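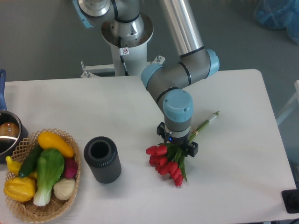

Fig. 1. Bunch of red tulips, stems tied, on a white tabletop.

Floral Design for People Who Have Other Jobs
Handout 3: The Tulip, and How to Lose to It Gracefully
Instructor: Győző Erdős, Drosside Evening School

Bring this sheet back next time. I print one each and the copier has opinions.

Last session we did carnations, which will put up with anything. Tulips won't. A tulip keeps growing after it has been cut, an inch or more in the vase, and it bends toward the window while you sleep. Whatever you arrange tonight, you'll be sharing the credit by breakfast.

Buying

Look for closed, cup-shaped heads like the ones in Fig. 1. The color should be showing, but the petals should still be keeping to themselves. A tulip that is wide open in the store is having its best day at the store's house and not at yours. Squeeze the bunch gently. Fresh leaves squeak. You will feel foolish doing this in public and you should do it anyway.

Leaves

Long leaves come with the bunch and they are half the look, so don't strip the stem bare the way we did with the carnations. Take off whatever would sit under water. Leave the rest. Beginners always pull one leaf too many and then stare at it.

The tie

Keep the stems tied while you carry them and while you make the first cut. For a hand-tied bunch, the tie goes where your hand naturally closes around the stems. Too high and the heads get crammed together like commuters. Too low and the whole thing flops open, and you'll tell your guests you wanted it "airy."

Cutting

Sharp knife or clean snips. Kitchen scissors crush the stem, including your good kitchen scissors. Cut straight or at a slant, I've stopped arguing about it. Rest the bunch on its side on the table for this, with the heads pointing away from the blade. Every April somebody beheads one.

Drooping

Roll the whole bunch snugly in plain paper, heads included, and stand it in cool water for 45 minutes. The stems drink and straighten up. If they are still sulking, give them another 45. After that, use a taller vase and change your standards.

Water

Cold and shallow. For the Fonseca cylinders in the cupboard, 600 ml is plenty. Top up daily. No pennies, no aspirin, no vodka. (We tried vodka in my first year. The tulips were unmoved and the class ran late.)

Do not mix with fresh-cut daffodils. Their sap shortens the life of everything else in the vase. Stand them in their own bucket overnight first.

For next time

One bunch of tulips, any color, and a vase you don't love. Read the Husside booklet up to the part on wiring. The door code is 1273, then push hard.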